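이 문서는 Rutlow 잔디 관리 매뉴얼의 부속 FAQ이다. 대상은 한지형 잔디(켄터키 블루그래스, 톨 페스큐, 페레니얼 라이그래스)를 식재한 소규모 구장과 시설 녹지의 관리 담당자이며, 난지형 잔디에 관한 항목은 한국잔디로 한정하여 별도로 표기하였다. 최종 개정: 2026년 6월 20일. 개정 담당: Reshma Maluleke.

# 잔디 관리 자주 묻는 질문

## 1. 예초

### 1.1 예고(깎는 높이)는 어떻게 정합니까?

초종과 용도에 따라 정한다. 매뉴얼 본문의 기준표를 우선 적용하고, 표에 없는 혼파 구역은 혼합 비율이 가장 높은 초종을 기준으로 한다. 켄터키 블루그래스와 톨 페스큐를 섞은 구역에서는 톨 페스큐의 하한값을 따른다. 톨 페스큐는 낮은 예고에서 밀도가 떨어지고 포기 형태로 뭉치는 경향이 있다.

예고계로 측정한 값과 실제 깎인 높이는 일치하지 않는다. 대취층이 두꺼운 구역에서는 기계가 가라앉아 설정값보다 낮게 깎인다. 설정 변경 후에는 시험 구간을 한 번 왕복하고 자로 다시 잰다.

### 1.2 한 번에 얼마나 깎아도 됩니까?

초장의 3분의 1을 넘기지 않는다. 장마로 예초가 밀려 초장이 과도하게 길어졌다면 두 차례 이상으로 나누어 낮춘다. 1차와 2차 사이에는 새 잎이 펴질 시간을 준다. 한 번에 낮추면 줄기 아랫부분이 노출되어 황갈색으로 보이는 이른바 스캘핑이 발생한다.

### 1.3 예지물은 수거해야 합니까?

정상 주기로 깎은 예지물은 남겨도 된다. 다음의 경우에는 수거한다.

- 예지물이 덩어리로 뭉쳐 잎을 덮는 경우
- 엽부병, 피시움마름병 등 병징이 확인된 경우
- 새포아풀의 이삭이 올라온 경우
- 제초제 라벨에 예지물 처리 제한이 명시된 경우

수거한 예지물을 퇴비로 쓰려면 라벨의 잔류 관련 조항을 먼저 확인한다.

### 1.4 날은 언제 갈아야 합니까?

사용 시간보다 잎 끝의 상태로 판단한다. 절단면이 찢기고 흰 섬유가 남으면 연마 대상이다. 릴식은 날과 베드나이프의 간극을 함께 점검하며, 로터리식은 연마 후 날의 균형을 확인한다. 균형이 맞지 않는 날은 진동을 일으키고 축 베어링을 마모시킨다.

## 2. 관수

### 2.1 관수 시각은 언제가 적당합니까?

해 뜨기 직전부터 이른 오전까지로 한다. 초저녁 관수는 잎이 젖어 있는 시간을 늘려 병 발생 조건을 만든다. 한낮의 짧은 살수(시린징)는 엽온을 낮추기 위한 것으로, 토양 수분 공급으로 계산하지 않는다.

### 2.2 수분 부족은 무엇으로 확인합니까?

발자국이 오래 남고 잎이 접히면서 청회색을 띠면 초기 위조로 본다. 같은 구역에서 토양 시료를 채취하여 근권 깊이의 수분을 손으로 확인한다. 표면은 말랐으나 아래가 젖어 있으면 관수하지 않는다. 이 경우의 원인은 대개 뿌리 쪽에 있으며, 답압이나 통기 불량을 의심한다.

### 2.3 물이 스며들지 않고 흘러내립니다.

경사지라면 1회 관수량을 나누어 주고 중간에 침투 시간을 둔다. 평지에서 같은 현상이 나타나면 소수성 토양(국부 건조)을 점검한다. 코어 시료를 말린 뒤 깊이별로 물방울을 떨어뜨려, 물방울이 맺힌 채 남는 층을 기록한다. 해당 층이 확인되면 통기 작업 후 습윤제를 처리한다. 습윤제의 희석 배수와 처리 후 관수 여부는 제품 라벨을 따른다.

### 2.4 살수 균일도는 어떻게 측정합니까?

동일한 용기를 격자로 배치하고 정해진 시간 동안 살수한 뒤 용기별 수량을 기록한다. 바람이 있는 날의 측정값은 사용하지 않는다. 하위 4분의 1에 해당하는 용기의 평균을 전체 평균으로 나누어 균일도로 삼는다. Ikstead 구역의 직전 측정에서는 노즐 11개가 기울기 불량으로 분류되었으며, 교체 없이 수직 보정만으로 처리하였다.

## 3. 시비와 토양

### 3.1 질소는 언제 줍니까?

한지형은 봄과 가을에 나누어 주고 한여름에는 줄인다. 고온기에 질소가 많으면 지상부만 자라고 뿌리의 저장 양분이 소모된다. 가을 시비는 10월을 중심으로 계획하되, 생육이 이미 멈춘 구역에는 속효성 비료를 주지 않는다. 한국잔디는 반대로 늦봄부터 여름 사이에 배분하고 초가을 이후의 질소는 제한한다.

### 3.2 비료를 주었는데 줄무늬가 생겼습니다.

살포 폭의 중첩이 맞지 않은 결과이다. 계획량을 절반으로 나누어 직각 방향으로 2회 살포하면 편차가 줄어든다. 이미 생긴 줄무늬에 부족분만 추가로 뿌리는 방법은 권장하지 않는다. 경계가 흐려지지 않고 새로운 줄이 생기는 사례가 많다.

### 3.3 토양 시료는 어떻게 채취합니까?

구역별로 여러 지점에서 같은 깊이로 채취하여 섞는다. 대취층은 제거하되, 제거 여부를 시료표에 적는다. 비료나 석회를 준 직후에는 채취하지 않는다. Talukder 양식을 쓰는 구역은 시료 번호 앞에 구역 부호를 붙인다. 부호가 없는 시료는 접수되지 않는다.

### 3.4 pH가 높게 나왔습니다. 황을 바로 뿌려도 됩니까?

관개수의 중탄산 농도를 먼저 확인한다. 관개수가 원인이면 황의 효과가 오래가지 않는다. 석회질 모래로 조성한 지반은 완충력이 커서 pH를 낮추기 어려우므로 철과 망간의 엽면 공급으로 대응한다. 황을 쓰는 경우 고온기를 피하고 소량으로 나눈다.

## 4. 통기와 배토

### 4.1 통기 작업은 연 몇 회가 필요합니까?

답압 정도에 따른다. 기본은 봄과 가을 각 1회, 합계 2회이다. 골문 앞과 출입구처럼 통행이 집중되는 지점은 해당 부분만 추가한다. 한여름에는 코어를 뽑지 않고 가는 솔리드 타인만 사용한다.

### 4.2 코어를 치워야 합니까?

지반 토양과 배토용 모래의 성상이 같으면 부수어 되돌린다. 점토질 토양 위에 모래 배토를 진행 중인 구역에서는 수거한다. 되돌린 점토가 모래층 사이에 얇은 층을 만들면 배수가 그 층에서 막힌다.

### 4.3 배토 두께의 상한이 있습니까?

잎 끝이 보여야 한다. 끌기 매트 작업 후에도 잎이 묻혀 있으면 과다 배토이며, 송풍기로 걷어 내거나 빗자루로 옮긴다. 모래는 기존 지반과 입도가 같은 것을 쓴다. Estitz 야적장의 모래는 입고분마다 체가름 성적서를 대조한 뒤 반출한다.

## 5. 병해와 잡초

### 5.1 둥근 갈색 반점의 원인을 어떻게 구분합니까?

반점의 크기, 가장자리 색, 개별 잎의 병반을 순서대로 본다. 동전 크기의 탈색 반점과 모래시계형 병반은 달러스폿의 특징이다. 큰 원형에 이른 아침 암색 테두리가 보이면 라이족토니아마름병을 의심한다. 병반이 없고 잎이 쉽게 뽑히면 굼벵이 피해를 점검하고, 뿌리층을 들추어 확인한다. 구분이 되지 않는 시료는 건전부와의 경계에서 채취하여 진단을 의뢰한다.

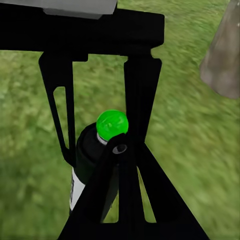

**제11호 · 90쪽**

### 5.2 새포아풀은 발아 후에도 방제할 수 있습니까?

선택성 약제의 폭이 좁고 초종에 따라 약해가 난다. 발아 전 처리가 기본이며, 시기는 초가을 지온 하강에 맞춘다. 덧파종을 계획한 구역에는 발아 전 제초제를 쓰지 않는다. 처리와 파종 사이의 간격은 라벨에 기재된 기간을 따른다.

### 5.3 이끼가 계속 생깁니다.

이끼는 잔디를 밀어낸 원인이라기보다 잔디가 빠진 자리에 들어온 결과이다. 음지, 과습, 낮은 예고, 양분 부족을 차례로 점검한다. 황산철 처리는 표면의 이끼를 검게 마르게 하지만 조건이 같으면 재발한다. 콘크리트와 석재에 녹 얼룩을 남기므로 경계부에는 살포하지 않는다.

### 5.4 버섯이 원형으로 나왔습니다.

페어리링이다. 버섯만 나온 유형은 제거 외의 조치가 필요 없다. 고리를 따라 잔디가 마르는 유형은 토양이 물을 튕겨 내는 상태이므로 2.3의 절차를 적용한다.

## 6. 보수와 기록

### 6.1 덧파종 후 언제 첫 예초를 합니까?

신초가 목표 예고를 3분의 1가량 넘긴 때로 한다. 지면이 마른 상태에서 날을 연마한 경량 기계를 사용하고, 급회전을 피한다. 뗏장 보수 구역은 모서리를 들어 보아 저항이 있으면 활착한 것으로 판정한다.

### 6.2 작업 기록에는 무엇을 적습니까?

작업 구역, 기계 번호, 설정값, 자재의 로트 번호를 적는다. 농약은 희석 배수와 총살포량을 모두 적는다. 기상은 작업 시작 시각의 값을 쓴다. 서식은 798번이며, 구서식에 기입한 건은 다시 쓰지 않고 그대로 철한다.

### 6.3 매뉴얼 본문과 FAQ의 내용이 다르면 무엇을 따릅니까?

본문을 따른다. 농약과 비료에 한해서는 제품 라벨이 본문에 우선한다. 불일치를 발견한 경우 항목 번호를 적어 개정 담당에게 보낸다.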